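Minutes of the Elbridge Knit and Mend Circle
September 26, 2020

Taken by me again, as I was the only one with a working pen. Apologies if I've missed anything you said while I was pouring the tea.

Present: Larysa Tkachuk (in the chair, which was the good armchair), Gifty Ayaaba, me and the usual faces. Apologies came in from the two Amoah sisters, who are both at their mum's.

Last meeting's minutes
Read out and agreed, apart from one thing. I'd put down that the spare needles were in the hall cupboard and Gifty says they're in the kitchen drawer, under the tablecloths. I went and looked and she's right. Corrected.

Money
We have £271 in the tin and the bank put together. That's after paying for the yarn order from Rastano and before paying the hall for October. Larysa asked if we could get a receipt for the hall this time, as last time all we got was a thumbs up through the window. I said I'd ask.

The raffle basket is still sitting in my spare room with the shortbread in it. We agreed the shortbread won't last, so I'm to eat it or bring it next time. (I shall bring what's left of it!)

Winter woollies sale
This took up most of the evening, so settle in.

We've got 50 pieces promised, mostly jumpers and cardigans, with hats and a few baby things on top of that. Gifty has been through the first bags at home and says the standard is lovely, far better than last year, though there's a fair bit that wants a gentle wash and one cardigan that smells very strongly of somebody's shed. She's going to air it on the line and report back.

Then we got on to folding. Last year everybody folded their own way and the table looked like a jumble sale by eleven in the morning, with sleeves hanging out all over the place. Larysa wants one way of doing it and I think she's right, even if I did argue at the time. We tried three different folds on my old grey cardigan and ended up with hers, which goes like this:

Lay the jumper out flat with the neck away from you. On a bed is best, a table's usually too narrow for the big ones. Smooth it out with your hands from the middle to the sides.

Bring one sleeve straight across the chest so the cuff comes to the opposite shoulder. Don't let it droop down towards the hem or you'll have a lump later on. Then the other sleeve goes across the same way, on top of the first.

Fold the sides in, then bring the hem up to the collar in two goes. Turn the whole lot over so the front is on top and pat it.

Gifty asked what to do about chunky collars that stand up and won't lie down. Larysa says leave them be, they'll flatten under the others in the stack. I said mine never do. We left it there.

There was also a question about patterned yokes, snowflakes and the like, and whether people can see them once it's all folded up. We had quite a long chat about this. The pattern is what sells it, so with those ones the front must end up on top and you check before you put it on the pile. If it's come out backwards, do it again, it takes no time at all.

No pins, please. Somebody used pins last year and I found one with my thumb.

Labels
Gifty has bought brown card labels and string from Candirent. Size on the front, price on the back, and a line for what it's made of if you know. If you don't know, leave it blank, and please don't write "wool" on everything! Acrylic is perfectly respectable. Labels to be tied through the neck loop or, if there isn't one, round the top button. I've got a bag of them here if anyone's running short.

Storage
Everything folded is going into the lidded boxes, heavy things at the bottom. We have 4 boxes and Larysa thinks her daughter has more in the garage. Lavender bags go in the corners. I asked if we wanted cedar balls as well and was told I was getting carried away.

Boxes are staying at Gifty's until the sale as her back bedroom is dry and gets the sun, but please draw the curtain if you leave anything out on the bed in there. Dark wool fades quicker than you'd think and I've a navy cardigan with one pale shoulder to prove it.

Mending pile
Still going down, slowly. The elbows on the green school jumper are done. The moth holes in the long coat are not, and I'm looking at myself when I write that. Larysa offered to show anyone who fancies it how to do Swiss darning at the next meeting. Bring a bit of knitting you don't mind spoiling and a blunt needle.

Any other business
Could whoever borrowed the big scissors please bring them back.

Gifty would like more hats. If you've odd balls left over, hats.

Next meeting
In October, same place, usual time. I'm on biscuits and Larysa's bringing her folding board so we can settle the argument about collars. Do practise a jumper or two at home before then, and bring along any that won't behave.
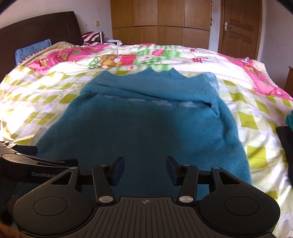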